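Filed under: Notebook / Inbound supply / Lead times

January, entry 15

Pulled the Ketilsson receipts again, 2,381 lines after duplicates were dropped. Lead time is now counted from PO acknowledgment to dock scan. The old count started at PO release, which charged our own approval delay to the supplier. Avham lines were rerun the same way and the spread narrowed. 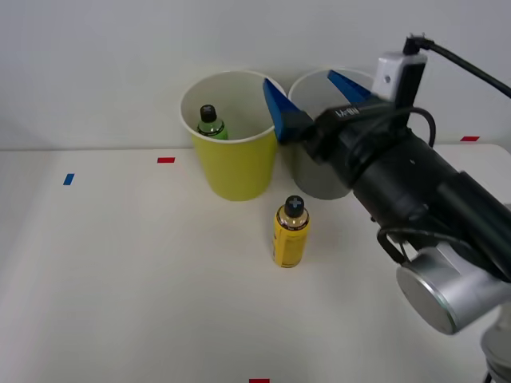 Which date goes in the planning sheet when a PO ships in two parts?
The dock scan of the part that completes the ordered quantity. Log the first part as a partial and leave it out of the lead time average.

Flinlow cartons were reordered at 600 per lot. Imska quoted a lower unit price at double the lot size, but storage on the mezzanine is full until the spring count. Holding at 600 for now – revisit when the rack space clears.

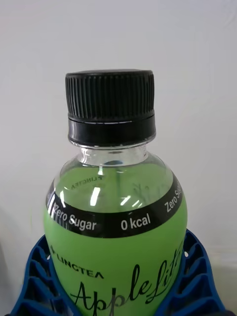

Bottle with black cap, close view.

Safety stock for the Ketilsson parts still uses the old standard deviation. Changed the formula in the test copy only. Two part numbers go below the reorder point under the new value, both slow movers.
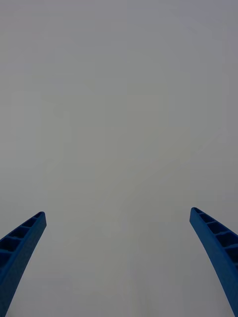

Neither has an open order, so the test copy flags them every run. Left the flags on. Next: same rerun for Imska, then move the formula to the live sheet.

This site uses cookies to remember your settings. Accept / Manage preferences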